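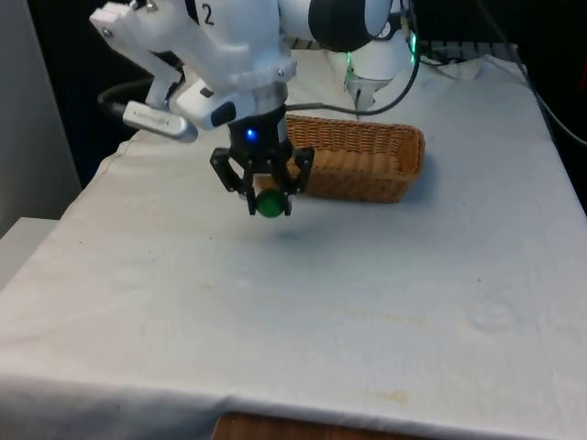
Vol. 5, No. 2, p. 30

Fig. 2. The arm holding the green ball above the cloth, with the wicker basket behind the gripper. The gap between ball and cloth at this height is a few centimetres.

4. Grasp confirmation and the lift state

The planner described in the previous section, Skidik, hands over to the task controller once a grasp pose has been chosen and a path to it has been checked for collisions. From that point the task is run as a state machine with the states APPROACH, CLOSE, LIFT, CARRY and RELEASE. The present section deals with LIFT. In our earlier version LIFT was a plain upward move with no test attached to it, and most of the faults we later traced in CARRY had begun there. An object which had been missed or only half held was carried to the basket as if the grasp had been good, and the error was reported only when the final count of objects on the cloth did not match the plan.

4.1 Definition of the state

LIFT begins when the fingers have stopped moving under a closing command. It ends when the controller has decided between three outcomes: held, not held, or unclear. The tool is raised along the vertical to a hold height h and stopped there. No sideways motion is allowed before the decision is made. The hold height is kept small on purpose. A ball that falls from a low height stays near the place where it was picked, and the next attempt can begin from a local search without a full scan of the table. Fig. 2 shows the arm and ball with the gripper over the cloth.

Two sources are used for the decision. The first is the opening w between the fingertips, read from the gripper. The second is the picture from the fixed camera, processed by the perception module, Piltero. Neither is enough alone. With the jointed fingers used in this work, the fingertips follow a curve as they close, so the same object gives different values of w when it is gripped at different depths. A small object held at the very tips gives an opening close to the one read when the fingers have met on nothing. The camera, for its part, can lose the object behind a finger or behind the wrist, and the basket rim is hidden by the arm over part of the workspace.

4.2 Opening test

Let w0 be the opening read when the gripper is fully closed on nothing, and let s be the spread of that reading over repeated closures. The opening test returns

a = (w - w0) / s

and a value of a above a fixed limit counts in favour of the outcome held. The limit was set once from recorded closures and was not adjusted for each object. We tried a separate limit for each object class and found that it made the test depend on the class label from Piltero, so that a labelling error was turned into a grasp error. The single limit is weaker for small objects but its faults are easier to follow.

The reading is taken after a settling time, as the linkage continues to move slightly under load once the motor has reported a stop. Readings taken too early were biased towards larger openings, and an empty closure could then pass the test. The settling time runs in parallel with the first part of the upward move and adds nothing to the cycle.

4.3 Image test

Piltero keeps a colour model of each object from the moment it is first detected. During LIFT it does not search the whole picture. It projects the tool centre point into the image, using the calibration of Section 3, and looks at a window around that point. Pixels that fit the colour model are grouped, and the largest group is kept if its area lies within the range expected for the object at that distance. The test value b is the distance in pixels between the centre of this group and the projected tool point, divided by the expected radius of the object.

Glossy surfaces need some care. On a smooth ball the highlight is nearly white, and against a white cloth it can be taken for background. The group then has a hole or a notch in it, its centre moves away from the highlight, and b grows although the ball has not moved. Filling holes removes the first case. For the second we fit a circle to the outer edge of the group and take the centre of the circle, provided enough of the edge is supported by gradient. When the support is too low the test returns no value, and the controller treats b as missing.

The cloth was at first expected to be a simple background. In practice it wrinkles, and it carries faint yellowish marks which drift into the colour models of pale objects. Two measures are used against this. The background model is built per pixel from frames recorded before the first pick of a run, so that fixed marks are learned along with the cloth. It is then updated only outside the image region covered by the arm. Without the second condition, a slow lift would allow the white links of the arm to be absorbed into the background, after which the cloth itself was reported as foreground when the arm moved away.

4.4 Shadow cue

Both tests above say whether something is at the fingertips. They do not say whether it has left the table. A ball can be pinched, slip during the first part of the lift and come to rest on the cloth almost directly below the fingers. From a camera placed high on one side, the image distance between the two positions is short.

We therefore add a weak cue from the shadow. When the object rests on the cloth its shadow touches its outline. When it is raised, the shadow separates from the outline and becomes softer. Piltero searches the area below the object for a region darker than the background model but of similar hue, and measures the gap g between this region and the object outline. The cue is used only in one direction. A clear gap supports held, whereas the lack of a gap is ignored, as the shadow of the gripper often covers that of the object. Lighting in the cell is diffuse and the shadows are faint, so the darkness limit has to be low. We do not recommend the cue for patterned cloths.

4.5 Decision rule

The outcome is held if a is above its limit and b is below its limit. It is not held if both tests fail. All other cases, including those in which b is missing, are first marked unclear. In an unclear case the controller checks the shadow cue, and if g is present and above its limit the outcome is changed to held. If it remains unclear, the wrist is turned by a small angle about the vertical and the image test is repeated once. Turning the wrist changes which part of the object is hidden by the fingers and costs less time than setting the object down. If the second test is also unclear, the object is lowered to the cloth, the fingers are opened, and the pose is returned to Skidik with a flag that excludes the same grasp direction.

The limits on a, b and g were chosen on a set of 2,000 recorded lifts. These recordings were labelled by hand as held or not held and were kept apart from the runs used in Section 5. A classifier trained on the same three values gave no clear gain over the rule, and it was harder to see why a given lift had been refused. We kept the rule.

4.6 Timing and message order

The gripper reading and the camera picture arrive on separate channels with different delays. In the first build each was used as it came in, and on some lifts the image test was carried out on a frame taken before the hold height had been reached. The tool point was then projected from the current joint angles into an older picture, and b was too large. The error looked like a slip and was treated as one.

All messages now carry the time of capture, set at the driver. The controller keeps a buffer of 30 joint states and interpolates between them to find the arm pose that belongs to a given frame. A frame older than the oldest entry in the buffer is dropped. The controller waits for a frame captured after the stop at height h, and gives up after a fixed time with b missing. In the logs this shows as a separate code, so that a late frame can be told apart from a failed circle fit.

4.7 Known limits

The rule assumes a single object between the fingers. If two balls of the same colour lie in contact and both are lifted, the group found by Piltero is too large and b is reported as missing. The case normally ends with both being lowered to the cloth, after which they may have moved apart. We have not treated it further.

Cables are not included in the collision model. A cable crossing the line of sight may split the colour group in two, in which case only the larger part is kept and the circle fit is relied on to recover the centre. Transparent objects are outside the scope of the colour model.

A held outcome at height h does not ensure that the object stays in the grip during CARRY. The opening w is monitored on the way to the basket and a sudden fall in it stops the arm, but the image test is switched off during fast motion because of blur. It is switched on again above the basket, before the fingers open. The release test follows the same pattern with the conditions reversed and is given in Section 4.8.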